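The Rules on the Wall
How one robot teaching lab writes down what good practice means

The printed sheet by the door at Padine has been revised so often that the tape marks have taken the paint off. The current version is dated February 10, 2026. It fits on one page, and Stela Manole, who runs the kitchen table cell, would like to keep it that way.

"Our first rulebook was 20 pages," she says. "People signed the last page and put it in a drawer."

Padine records robot arms doing small household tasks under human control. An operator moves the arm remotely, the cameras save what happens, and the recordings are used to train software. The work is slow and repetitive. Good sessions look much like one another, and the rules are there mostly to keep it that way.

Published safety standards cover much of what matters around an arm: risk assessment, speed, force, emergency stops. Manole's team works from those documents first. Very little in them tells an operator how to lay out a table, what to do with a cable, or when to throw a recording away. Each lab has to fill that gap for itself, and few of them share what they have written.

Bevan Whitelaw came to Padine after six years auditing packaging lines for a company called Esden. He was hired to check the safety paperwork and ended up rewriting the table rules as well. In packaging, he says, a work cell has one job and a fixed layout. On a kitchen table the layout changes all day.

"The drawings show you a clean arm on a clean surface," he says. "Then you add a toaster oven and a colander, and you have to think about where the elbow goes."

His first change was to make operators look straight down at the table before they start. From the operator's chair, a gap between the arm and a tall object can look wider than it is. The overhead view shows which items sit close to the arm and where its cables run among them.

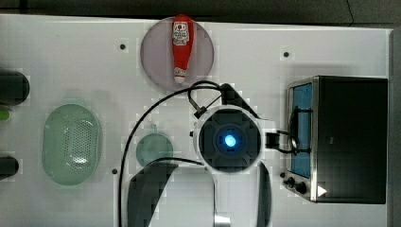 Cables come first

Cables take up the first third of the page. The standard advice is to secure them along the arm and leave enough slack for the joints to turn. Whitelaw agrees with it and says it stops too early. Slack has to go somewhere, and on a small table it often ends up in the space where the objects are.

The Padine rule has two parts. Before a session, the operator moves the arm slowly through its full reach and watches the cables the whole way. If a cable catches on anything, the arm is stopped and the object or the cable is moved. During a session, a cable may pass over an object, but it may not pull on one. A recording in which a cable drags something is marked and set aside, even if the task was finished.

That last line caused some argument. Operators are measured on finished recordings, and a cable tugging a cup a little way across the table seemed like a small thing to lose one over. Manole's answer was that the software has no way of knowing the cup was moved by accident. The line stayed, and the way operators are measured was changed to fit it.

Large objects get their own paragraph. An appliance has to be placed before anything else, and the arm is checked against it with the door closed and with the door open. Appliances used as props stay unplugged. Whitelaw insisted on that one and says he would not trade it for anything else on the sheet.

What counts as a tidy table

The middle of the page deals with clutter. Padine tried a strict grid for a while, with every object given a marked spot. Recordings were easy to compare and not very useful. Software trained on them did poorly once a plate was turned or a pot stood somewhere new.

The team now writes rules for how much disorder is allowed. Objects may touch, overlap or lean on each other, as they would beside a real sink. Small pieces may go close to the edge if the operator is not asked to reach for them. Anything breakable stays off the table, and toy food is used in place of the real thing.

Each layout is set by one person and checked by another. The second person looks for things the gripper could trap against a hard surface and for anything that could roll under the arm. The check takes two minutes, and both names go in the log.

Approach speed is covered here too. When the fingers come near a small, light object, the operator slows down and lines up before closing. A fast grab at a toy banana tends to knock it away, and then the operator is tempted to chase it. Chasing is against the rules. The arm backs off, and the attempt starts again from a clear position.

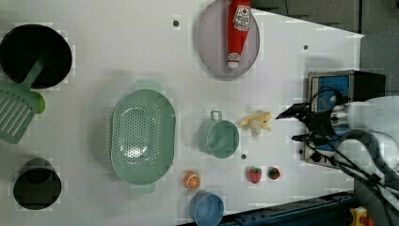 Stopping, and writing it down

The bottom of the page is about stopping. Anyone in the room can stop the arm and does not have to give a reason at the time. The reason goes in the log afterward, in plain words. No one reaches over the table while the arm is powered, including to pick up something that has fallen.

The log is now the part other labs ask about most. Padine had 2655 entries in it at last count, and 600 of them concern cables. Plurkano, a smaller lab that trades notes with Manole's team, has copied the format and dropped a few columns it found no use for.

The two labs met in September to compare their rules. They differed most on how long an operator should work without a break. Plurkano sets a fixed limit. Padine leaves it to the operator, and Whitelaw thinks Padine is wrong. He has proposed a limit for the next version of the sheet. Manole has asked him which line he plans to take out to make room for it.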